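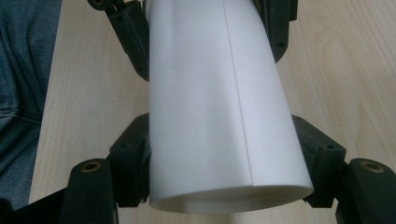
文／Domenica Strebel　Ovetti 产品编辑　更新于四月

Ovetti 白色卷材 可自己卷成灯罩、收纳筒、花瓶外套

认识我们的老朋友大概都知道，Ovetti 的仓库里最不缺的就是白色的东西：白色的卡片、白色的信封、白色的包装纸，还有这一款卖了好多年、每到春天就要补货的白色卷材。它平平整整的时候看起来真的没什么特别，可是一卷起来，立在桌上，光从旁边照过来，一边亮一边暗，中间慢慢地过渡过去，就会让人想多看两眼。我自己书桌上就放着一个，里面插的是毛线针（对，我还在织去年那条围巾），每天早上拉开窗帘的时候都觉得它挺好看的。

这个页面写得有点长，因为常常有客人来信问同样的几件事：要选纸的还是塑料的，怎么卷才不会歪，接缝要不要粘。我就把它们一起写在这里，您可以泡杯茶慢慢看，也可以直接跳到最后的规格和订购部分。

两种材质，怎么挑

Ovetti 白色卷材分两种，表面都是哑光的，颜色也调得很接近，放在一起要凑近了才分得出来。

厚纸款：手感比较温和，有一点点纸张特有的干爽，可以用铅笔写字，可以盖章，也可以让孩子在上面画画。适合做收纳筒、礼物包装、餐桌上的蜡烛形装饰（请只配电子蜡烛，真的火苗请离它远一点）。厚纸款怕潮，浴室和厨房水槽边就别放了。

软塑料款：弹性更好，松手以后会自己往外撑，所以卷起来的时候手上要稍微用点力。沾了灰可以用微湿的软布擦，适合套在花瓶、旧罐子外面，放在阳台也没有问题。铅笔在上面不太写得住，想写字请用油性笔。

拿不定主意的话，我一般会建议先买厚纸款，它脾气好，卷坏了也容易压平重来。等您熟悉了，再换软塑料款也不迟。

怎么卷得直

把卷材放在干净的桌面上，先让它在室温里躺一会儿，尤其是冬天刚收到包裹的时候，别急着拆了就卷。然后从短边开始，两只手同时往前推，推到您想要的粗细，让一边叠在另一边上面。

叠上去的那条边会在筒身上留下一道细细的竖线，摸起来有一个很窄的台阶，这是单层卷材都会有的。有的客人喜欢把这道线转到后面靠墙，有的客人偏偏喜欢让它朝前，说这样才像手工做的东西，我是后面这一派。线有一点点斜也没关系，筒照样立得住；要是斜得厉害，上下两端的筒口就会对不齐，这时候松开来，把底边在桌面上轻轻顿两下，再重新收紧就好。

有一点想多啰嗦一句：筒身中间是空的，只有薄薄的一层，两侧扶住的时候力气要匀，左右一样轻。单手从一边捏，很容易捏出一个小窝来，厚纸款的窝印尤其不好去掉。

接缝要不要粘

看您打算用多久。临时摆一个周末，用我们附送的透明圆贴就够了，上下各贴一枚，撕下来也不留胶。想长期使用，请在重叠的部分里面贴一条双面胶，从上往下慢慢压，压完以后放平，让它过一夜。热熔胶我不太推荐，胶会在薄薄的表面上鼓出来，摸着不舒服，软塑料款还可能被烫得起皱。

可以做些什么

最常见的是桌面收纳：尺子、编织针、卷起来的图纸、孩子的画，竖着放进去，一眼就能找到。底下垫一个杯垫或者浅碟，拿起来的时候东西就不会从下面溜走（筒是上下通的，这件事我自己也忘过好几次！）。

再来是灯罩。请一定只配低温的 LED 灯，并且留出足够的散热空间，不要让灯珠碰到筒壁。Rivadeneira 系列的小灯座和它配得很好，光透出来是柔柔的一片，晚上看书也许不够亮，拿来做走廊夜灯却刚刚好。

还有一位在 Donasholm 开花店的客人，把软塑料款套在玻璃瓶外面，做了一整排素白的花器，用来衬颜色很浓的花。她说星期天来店里的客人，问花器的比问花的还多，我听了高兴了好几天。

保存和清洁

暂时不用的卷材请平放，上面压一本不太重的书，或者松松地卷着竖放，不要对折。长时间晒在窗边，白色会慢慢偏暖，这是正常的变化，每隔一阵子把它转一个方向，颜色就会变得均匀一些。厚纸款只能用干刷子或者橡皮轻轻地清理；软塑料款可以用清水，别用酒精和粗糙的海绵，哑光的表面会被磨亮。

规格与订购

品名：Ovetti 白色卷材
材质：厚纸款／软塑料款，二选一
表面：白色，哑光
包装：每包 6 张，平放出货，附透明圆贴
需要自备：双面胶（长期使用时）、剪刀
退换：收到后 30 天内，未裁剪、未粘贴的都可以退换

大批布置（婚礼、橱窗、学校活动）请选 Draleck 整箱装，一箱 2000 张，由 Draleck 仓库直接发货，下单之前请先写信给我们确认材质，整箱装不能混装两种材质。

想先摸一摸再决定的，可以在结账页面勾选“附小样”，我们会把两种材质各剪一小块夹在信封里寄给您。做好了也欢迎寄照片来，我每一张都会看，回信有时候慢一点，但一定会回。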